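Hodbridge Computer Mending Club
Minutes of the monthly meeting, 28 March 2022

In the chair: Sarita Pathak
Minutes: J. Malhotra

1. Last meeting
The February minutes were agreed with one correction. The keyboard sale raised 70 pounds, and it was wrongly put down under postage. Well done again to everyone who cleaned keys for it!

2. The teaching tower
Sarita gave a very cheerful report on the tower we are going to use for the beginners' evenings. Everyone crowded round the photos and there was a lot of pointing. The plan is that a new member should be able to find every main part by eye before picking up a screwdriver, and we all thought this one would do the job beautifully.
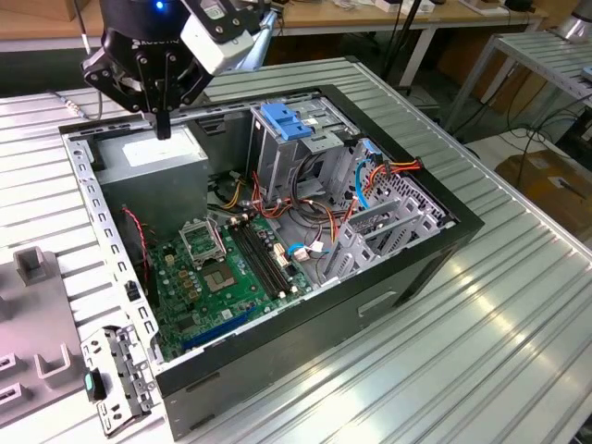
Processor sockets took up most of the talk, and happily so. Beginners are nervous of them and the older members love explaining them. With the silver bracket flipped open and no processor fitted, the gold-coloured pin area is there to be looked at, and Sarita wants the first evening to start at exactly that spot. Agreed. Fingers to be kept well away from the pins -- she will say this at the start and again after tea.

Memory comes second. The slots have nothing in them, so learners can practise lining up a module from scratch. We have 14 old modules in the Nurnari tin, which need sorting by type. Malhotra to do this.

3. Wiring
A good long discussion. One side wanted the cables tied back neatly before the first evening, the other wanted them left alone so that learners can trace each one from the power supply. The second side won by a fair margin. Sarita was delighted, as tracing wires is her favourite part of any machine and she has offered to draw a chart of the colours to go on the wall. 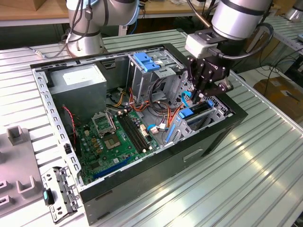
Item 3: power wires running across the middle of the case, with the blue SATA cable near the centre right of the board.

The question of what to do with the drive cage was raised too. It was agreed to leave it in place and show people how a drive latch works on the second evening.

4. Parts names
The Lirkel handout from last year was thought too wordy. A new sheet will go out with one line for each part and plenty of room for people's own notes. Sarita will write it and would love suggestions, especially for explaining expansion slots in everyday words. Printing limit of 30 copies for now.

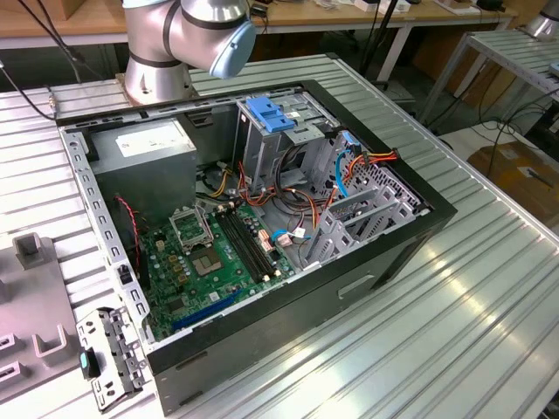 Item 4: power supply, green motherboard, memory slots and the long blue expansion slot, all to be named on the new sheet.

5. Money
The hall fund stands at almost 1000 pounds, our best yet. Agreed to buy two small screwdriver sets and a magnetic tray -- the lid of the biscuit tin has served us well but screws do roll off it.

6. Any other business
Would whoever borrowed the long-nosed pliers please bring them back. Tea rota still has gaps.

Actions
Sarita: parts sheet, colour chart.
Malhotra: sort the memory modules, order the screwdriver sets and tray.
All: ideas for the parts sheet to Sarita before the next meeting.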